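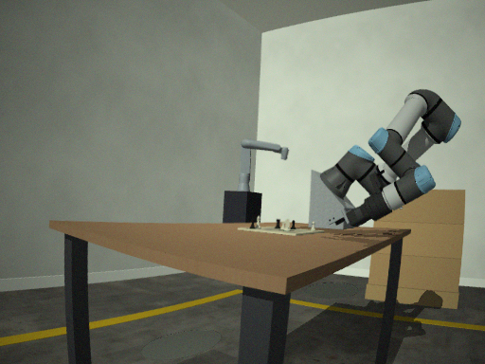

3. Cell setup

3.1 Layout

The Flideck cell was first built in simulation, and everything in this chapter refers to the simulated version unless we say otherwise. It has one six-piece chess task, a table, a jointed arm with a gripper, and a smaller gray arm on a black pedestal behind the far side of the table. The smaller arm is fixed. It bends over to the right at the top and we treated it as static geometry, so the planner has to avoid it but never commands it.

The board sits near the far edge of the tabletop, with three black and three white pieces. We kept the full set out of the model until the grasps could be repeated, which made each reset a lot shorter. The main arm works from the right side of the table. Between runs it folds up and waits with the gripper just above the tabletop, to the right of the board. We called this pose "home" in the code and it is the start and end of every test.

3.2 Base frame and table height

Most of the early errors came from the table. Gerrit Martens had imported it with its origin at the floor, while the planner (Tireo) expected the origin at the top surface. The fingers went through the wood on the first approach move. We fixed this by adding a separate frame called table_top and giving all board coordinates relative to it.

The collision box for the tabletop was also too thin. We made it 40 mm deep, measured down from the top surface. After that the planner rejected any path that dipped below the surface, as it should.

3.3 Gripper

The fingers are short, so there is little room between the palm and the top of a tall piece. Griet Hoekstra set the grasp height separately for each type of piece and stored the values in one file. The closing gap was set to 11 mm for pawns. Contact friction had to be raised as well - with the default value the pieces slid down out of the fingers during the lift.

3.4 Routine checks

We ran these checks before every test session:

1. Load the scene and let it settle for 1,000 physics steps.
2. Confirm that all the pieces are upright.
3. Send the arm home and compare the joint readings with the saved pose.
4. Open and close the gripper once in free air.
5. Move to a point over each corner of the board and read the offset.
6. Save the log under the session number.

If step 5 showed an offset of more than 2 mm, we redid the board frame and started the list again.

3.5 Faults and repairs

In session 29 the arm stopped halfway through its move home and reported a joint limit. The wrist had turned a full extra revolution over several runs. We narrowed the limits on that joint and the fault did not come back.

A second fault was slower to find. The pale pieces were sometimes missed by the detection script while the black ones were found. Visser, our lab supervisor, suggested checking the contrast against the board before changing the detector. Lowering the light level in the scene helped, but we still had misses on the small white pawn. This is listed as an open item in chapter 6.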